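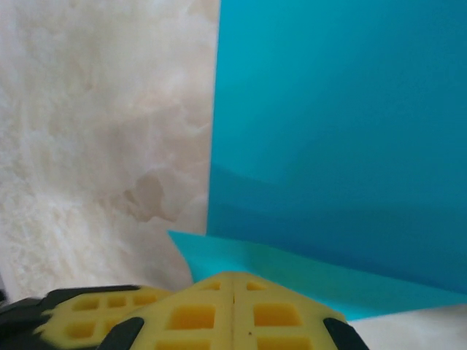
The gauge at Kevham could not be trusted below 40 centimeters, according to the night operator, and anyone who signed for a lower figure was signing for a guess. The inspector wrote this down. The current reading was 27.

The reservoir served Etness and the upper half of Nanport. Its outlet valve was a Kotian, installed in November, rated for 1658 cycles before the seat had to be replaced. The counter on the housing showed 1658.

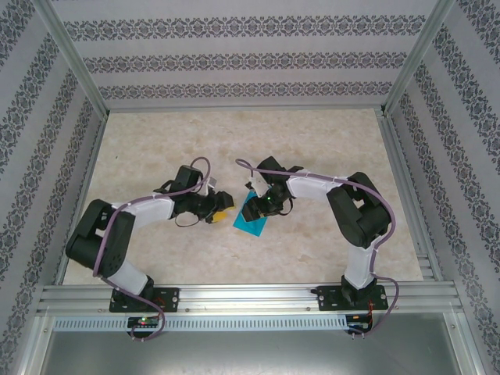
She checked the counter against the log. The log agreed, but the last entry was in pencil, and the valve had been opened since – the pipe was humming under her boot. Either the counter had stopped or the log had been copied from it.

She asked for the previous month's sheets. The operator brought them in a bread bag. Every night, at the same hour, the level fell by the same amount, and every morning it was back.

"Where does it go?" she asked.

"Down," the operator said.

She entered 27 in the box, initialed it, and left the remarks line blank. Then she sat down beside the valve to wait for the hour.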